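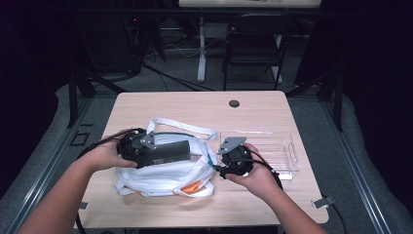 How long does it take to learn to sew a tote bag that holds up to groceries?

Five evenings, in my case, and the fifth one was mostly unpicking the fourth.

I started sewing bags in the spring after the handles came off a store-bought one on the stairs. It had two jars of pasta sauce in it. I cleaned that up and decided I could make something better, which was optimistic for someone who had only ever sewn on buttons.

My neighbor Elfriede Oltmanns lent me her old machine and a shoebox of bobbins. She used to hem curtains for a shop in Murnby and she has opinions about thread. Her main one is that cheap thread sheds lint into the machine and then snaps when the bag is full. I used cheap thread on the first bag anyway. It snapped.

The pattern I use now is one long rectangle folded in half, with the bottom corners boxed so the bag can stand up. The rectangle should be cut on the grain. My first two bags were cut crooked to save fabric, and they twist when you hang them on a hook. They still work, but they look like they are trying to turn around.

Most of what went wrong was at the handles. I had been sewing one line of stitching across each end and calling it done. All the weight then sits on that one line. What you want is a box with an X through it, and the handle end folded under so the raw edge is inside. I also put a scrap of the same cloth behind each spot, on the inside of the bag. It takes a few more minutes per handle. I have not had one come off yet.

Seams were the next thing. I don't own a serger and I'm not going to buy one for this, so I do French seams. You sew the wrong sides together first, trim, turn it, and sew again so the raw edges are shut inside. I got this backward twice. If you get it backward you end up with a neat little ridge on the outside of the bag, and you can either unpick it or say you meant it. I kept one of those.

Washing the cloth before cutting matters more than I thought. I skipped it with a length of unbleached cotton from Strobel, the fabric store out past the rail bridge, and the finished bag shrank enough in the wash that a cereal box no longer fits in it upright. Now everything goes through a hot wash first, then the dryer, then the iron. Ironing is the dull part. I do it with the radio on.

Jad Semaan, who I used to work with, asked for a bag for his farmers market trips and wanted the straps long enough to go over a winter coat. I made them 30 inches. He says that's fine with a coat and too long without one, so he ties a knot in them from May on. I offered to shorten them and he said to leave it.

A few people asked what it costs. The Strobel cotton was cheap because it was the end of a bolt. Thread is the other expense, and needles, if you hit pins as often as I do. I don't save any money over buying bags, once I count the time, and I've stopped counting the time.

I still want to figure out an inside pocket that doesn't sag. I have tried it with the top edge folded twice and it still gapes once I put keys in it. Elfriede thinks the pocket should be caught into the side seam so it has something to hang from. That means putting it on before the sides are closed, and I always remember the pocket after.

The next one is going to be in a heavier canvas, if the machine will take four layers of it at the handles. I have a size 16 needle for it. My sister wants it in October for her trip to Estness, so I'll cut it out this week and see how the corners go.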